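Search this site Search
Home Syllabus Notes Labs Forum

Unit 4 – Collecting demonstrations by hand

The Ikura set holds 2,000 episodes. After screening, 816 grasp-and-hold episodes remain for training and 51 are kept back for testing.

Start each episode with the jaws open. Do not re-grip during a hold. Keep mixed clutter on the table – a policy trained on bare surfaces transfers poorly.
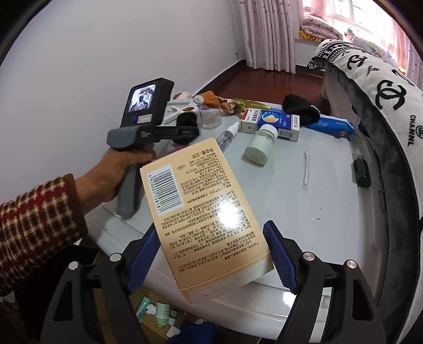 Fig. 4.2. Flattened box held between ridged finger pads; second hand-held gripper at left.

Read Section 4.3 before the lab.

3 comments 12 shares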